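Utensil Holders on the Dining Table: Frequently Asked Questions

Compiled by Hwa-young Woo for the Uselley home pages. Last updated March 22, 2023.

These are the questions that keep arriving about keeping chopsticks and spoons in an open holder on the table. I have read a lot of sales copy on this subject and believe very little of it, so expect some of that in the answers.

Do I need a utensil holder at all?

Probably less than the stores would like. If you have a drawer near the table and you use it, a holder is one more thing to wash. It earns its space in a small kitchen where the drawers are full, or in a house where people help themselves at different hours. I held out until last December and still think a plain jar does most of the job.

Are the holes in the sides good for anything?

They let air in, which wet chopsticks need. What they don't do is dry anything for you. Skultmont, who sell a holder with two rows of holes, call theirs "self-drying," and I would like to know what they mean by that. Holes in the walls are no help if the bottom is solid and water pools there, so turn the thing over in the store and look at the base. 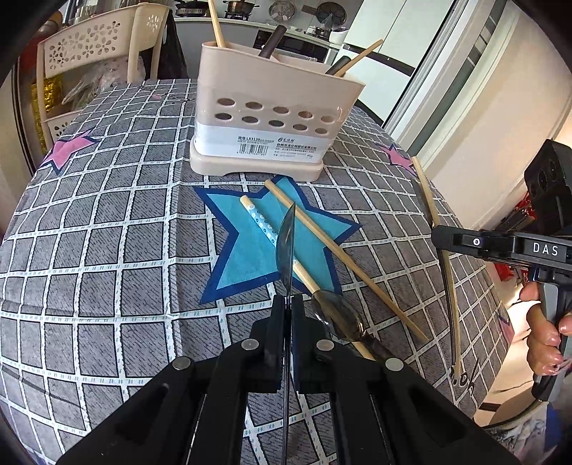 Can chopsticks and spoons share one compartment?

They can, as long as there aren't many of them. Chopsticks are thin and slide under the spoon bowls, and once the holder is crowded you end up pulling out three things to get one. If yours has dividers, give the chopsticks one side and leave it at that.

Which way up should everything go?

People get surprisingly heated about this. Spoons go in handle down if you want to see what you're grabbing, and handle up if you would prefer that other people's fingers stay off the part that goes in your mouth. I go with handle up for guests. Chopsticks I put in with the eating ends up, because the tips dry faster there, but then everyone has to take them from lower down, and not everyone does. There is no arrangement that makes all of this come out right.

Should I sort by material?

A light sort is plenty. Wood and bamboo want air and don't like sitting against wet metal. Plastic spoons don't care. The Grerwood catalog shows a separate holder for each material, four in a row, and I suspect the reason for that is that Grerwood sells holders.

What is the quickest way to refill one after a wash?

Tip everything out onto the table first. I know it looks like more work. But feeding pieces in from a dripping handful means you never find the odd chopstick, and you'll find it at dinner. Spread them on a cloth, pair up the chopsticks, put the long pieces in at the back and the spoons in front.

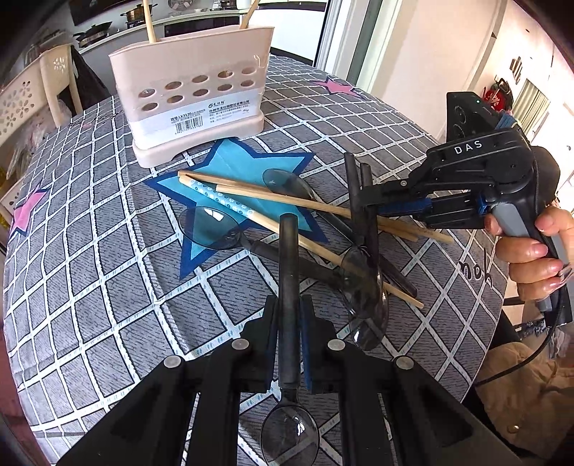
The odd ones go to one side until you have been through the whole pile. If a stick still has no partner after a week, use it for stirring or tying up a houseplant. I wouldn't keep it in the holder out of hope.

Does the tablecloth matter?

More than the holder, some days. Cutlery laid straight on a bare table clatters and rolls, and a cloth stops that. A busy print (grids, stars, lettering) hides small stains well. It also hides crumbs, so wipe it whether or not it looks dirty. I'd do that before tipping the spoons out on it, too.

Where on the table should it stand?

In the middle if the table is round, and toward the wall if it isn't. Keep it out of reach of anyone who is two years old. A rack or shelf right next to the table works too, though in my experience the oil bottle gets there first and the holder goes back to the table.

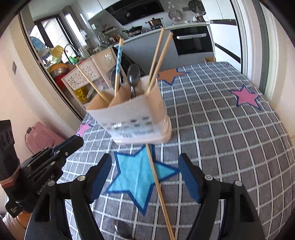

Do I have to take the label off a new one?

You don't have to, but water gets under a paper band and stays there. Mine came off in strips. Warm water and some patience did it - the special remover did nothing I could see. Write down the model number first if you think you may want a second one.

How often should the holder itself be washed?

Once a week, and sooner if you can see anything at the bottom. Take everything out, wash it in hot soapy water if the plastic allows, and go round the corners with a bottle brush. Look over the spoons as they come out, since the bowls can be dirty when the handles look fine. Anything with bits stuck to it goes back to the sink.
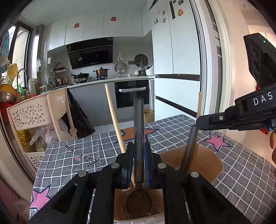
What about the Tak antibacterial inserts?

I have been asked this 378 times, or it feels like it. I tried one for a month and could not tell the difference from washing the holder. If you like yours, keep it, and wash the holder anyway.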